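**Gripper opens mid-carry in sim, no fault logged**

**clornum_dave62**
Running the Wilerwood build in sim. The left gripper opens fully at step 110 of the carry routine, with no open command in the log. It did this in 4 runs out of 100. Wrist view:
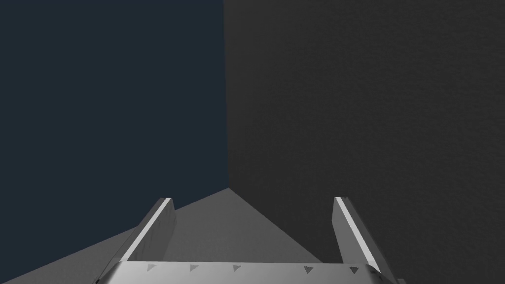

Controller is stock and the timestep is the default. I have reseeded twice and the fault stays.

**jatard**
Contact solver. Raise the iterations and it will go away.

**clornum_dave62**
Already doubled them. Same step, same result.

**dewan_k**
I don't agree with jatard. A solver slip leaves the commanded width unchanged. Plot commanded against measured before you touch anything else. Which scene are you in?

**clornum_dave62**
The house one, with the long table.

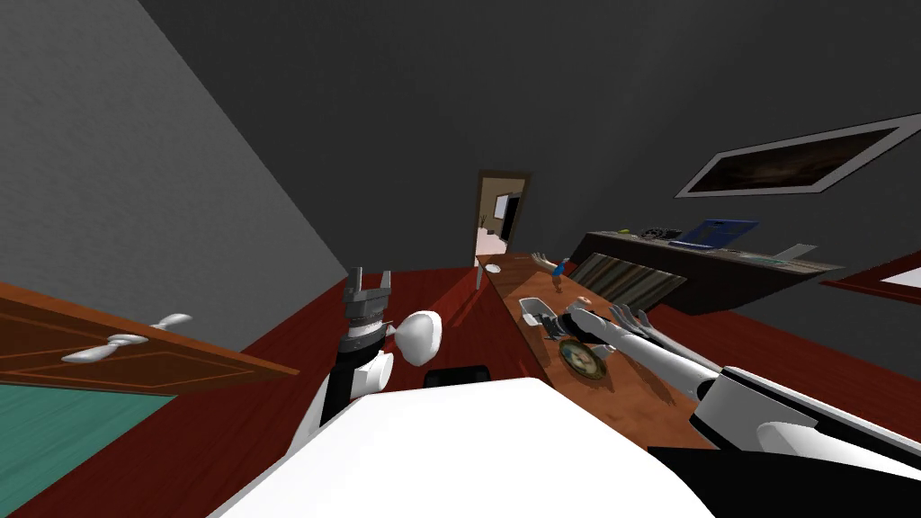
Plotted both. The commanded width jumps in a single tick, so something is writing to it.

**dewan_k**
Then look at the watchdog. On timeout ours wrote the default pose, and the default was open. On hardware that is a dropped load – treat it as a safety fault.

**jatard**
Default open is right if a hand is trapped.

**dewan_k**
Not while carrying. Hold position and raise an alarm.

**clornum_dave62**
Watchdog timeout is in the config at about half what I expected. Rerunning tonight with hold on timeout.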